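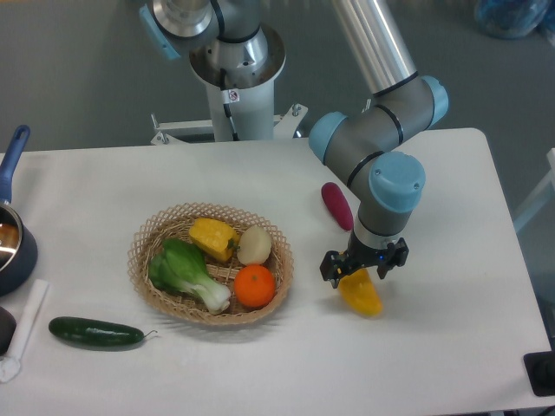
The sweet pepper deserves a longer summer

I was well into my thirties before I tasted a pepper that had ripened on the plant. It was November, the glasshouse at Favholm smelled of damp string, and Gizella Fodor pulled a yellow one off a plant that looked more or less finished. She cut it with a pocket knife and handed me the bigger half. I ate it standing up, like an apple, seeds and all, and then I asked very politely whether there were any more.

There were. There are always more at Favholm, a long thin nursery behind the old brickworks at Purkton, where Gizella grows sweet peppers under glass and sells them from a table at the gate. Her catalogue (typed, stapled, wonderful) lists 232 varieties, and she can talk about any of them for as long as you can stand there. Horn-shaped ones, squat ribbed ones, tiny lantern ones that you fill with soft cheese. White ones that turn lilac and then, if you leave them be, a deep brick red. I went for an hour and got home after dark.

Green is a stage

Most of us learn peppers by colour from the supermarket bag: one red, one yellow, one green, and somebody in the family who picks the green out of everything. Fair enough, too. A green pepper is usually an unripe one, picked while it is still grassy and a bit bitter. Leave it on the plant for a few more weeks and it goes on to red, or orange, or yellow, depending on what it was bred to be. The sugars climb and the flesh softens a touch. The smell changes completely.

Those extra weeks cost the grower money, and the ripe ones cost more in the shop to match. They also ask a lot of anyone growing at home in a British summer, with its three hot days and its fortnight of drizzle. "People give up in September," Gizella told me, tying in a stem that had flopped across the path. "In September it is just getting interesting."

She came to peppers through her grandmother's kitchen, where they were dried, pickled, stuffed, stewed and eaten raw with bread and dripping. She still does all of those. Her first crop in Purkton was 17 plants on a windowsill and a landing, raised from seed that had travelled in a twist of newspaper. The glasshouse came later, and so did the roof repairs, about which she has a great deal to say.

What to grow if you only have room for one

Vida. I asked her three times, in three different ways, and she said Vida every time. It's a yellow bell with thick walls, bred by a small seed house called Semance, and it will ripen in a cool greenhouse or against a sunny wall in a decent year. The plants stay knee-high. The fruit has that clean, almost melon-like sweetness that yellow peppers have at their best, a bit lighter than red and much better raw.

Sow in late February somewhere properly warm. An airing cupboard is fine until the first loop of stem shows, and then the seedlings need all the light you can give them. Pot on twice. Mine went into their final pots in May and sulked for ten days, which I'm told is normal, and then they grew like mad.

Pinch out the very first flower, the one that sits in the fork of the main stem. I hated doing this. I left it on one plant to see, and got a single enormous pepper in July and then next to nothing until the end of August, while its neighbours filled up nicely. So pinch it out! Water little and often, feed with tomato food once the fruits are the size of a walnut, and open a door on warm mornings so the bees can get in.

Aphids will come. Gizella squashes them with her thumb, first thing, with the radio on.

The trouble with roasting

I do love a roasted pepper -- blackened over a flame, dropped in a bowl with a plate on top, peeled once it's cool enough to touch. There is a certain smell on the stairs when you've done a trayful and I would bottle it if I could. But a really good yellow pepper loses something in the fire. The scent goes first, then the snap.

Gizella's way with a ripe yellow one is to slice it as thin as you dare, salt it, and walk away for a quarter of an hour. By then it has made its own dressing. She adds a little vinegar, some raw onion and a lot of dill, and eats it with boiled potatoes. I have made it every week since I visited, and I've stopped bothering with the plate and just take the bowl to the sofa.

For the freezer, cut them into wide strips and lay them flat on a tray, then bag them once they're hard. They'll never be crisp again, but dropped straight into a hot pan with eggs they are marvellous on a grey morning in February, when next year's seeds are sitting in the airing cupboard and there's nothing whatever to look at.

Saving your own

A pepper holds roughly 200 seeds if it's a big one, so a single fruit will keep you and most of your street in plants. Choose the ripest, even if it's gone wrinkly. Scrape the seeds on to a plate and leave them somewhere airy until they snap when you bend them. Peppers do cross with their neighbours, so if you grow a chilli beside your sweet ones you may get a surprise the following year. Gizella had one such accident, a lovely-looking orange thing, and served it to her sister.

She sent out 3,000 packets last winter, every one folded by hand at the kitchen table. I came away with four, plus a carrier bag of late yellows that didn't all make it home. The gate table at Favholm opens again in April, from nine until the plants are gone, and she'd like you to bring your own box.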